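The Laundry Room at Morngate
Gallery - updated 2023-06-02

Welcome to the gallery of our laundry room. Many guests know the breakfast room and the garden of Morngate, but very few have been behind the green door at the end of the lower corridor. I have worked in this house for seven years, and I spend more of my day in the laundry than in any other room, so I was glad when Aoife Quinlan asked me to write the text for this page.

The house did not always wash its own linen. In the past everything was sent to Ó Dálaigh in the town, and it came back in large blue bags. They did good work, but the bags came when they came, and in the high season we were sometimes waiting for pillowcases while the guests were already at the reception. Aoife decided that we would try to do it ourselves for one summer. We never went back to the bags.

The room
It was a storage room for garden chairs before. It is long and a little narrow, with one window that opens only at the top. The walls were dark green up to the height of my shoulder, and Finbarr Moriarty painted all of it again in a warm light color, between pink and beige. I had asked for white. Now I must say he was right, because under white walls every old sheet looks gray.

The washing
Towels and bed linen are never washed together in this house. Towels give off small fibers, and these stay on the cotton like dust. We do the bed linen in the morning and the towels after lunch. Kitchen cloths go last, on the hottest program, and with no softener - a cloth that was washed with softener does not take up water well.

For the powder we use Prulley, the plain one without perfume. Some guests have sensitive skin and the others do not miss it.

The small white pieces
Napkins, face cloths, tray covers and pillowcases. We have 49 tray covers, and I know this number very well because I count them every Friday evening in September, when we prepare the list for the winter order. The small pieces like to hide inside the big ones. Before anything is folded, each piece is lifted by one corner and shaken, and then I look inside the duvet covers with my whole arm. 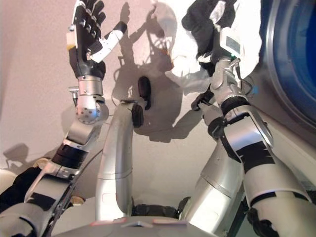

After the shaking we put each piece in its pile with the hem toward the wall. It makes the piles easier to carry, and a torn hem can be found quickly with the fingers.

The repair box
On the shelf near the window I keep a biscuit tin with white thread, two thimbles and a pair of scissors that must not leave the room. Small holes in the napkins are repaired. Small holes in the towels are not, and those towels go to Finbarr for the windows and the bicycles. He has more of them than he can use, but he does not complain.

The ironing
The pressing machine is a Diseck, bought second-hand. It is slow to heat, so I switch it on before I make my tea. Pillowcases are pressed with the opening on the left side. I learned it like this from my aunt and I have taught it to everybody who has come to help.

If you stay with us and would like an extra towel or a second pillowcase, please leave a note on the door handle before ten o'clock. Used towels can be left in the bath. Please do not fold them again, even if it is kindly meant, as we then do not know which ones are clean.

More galleries: The Breakfast Room - The Garden - The Bicycle Shed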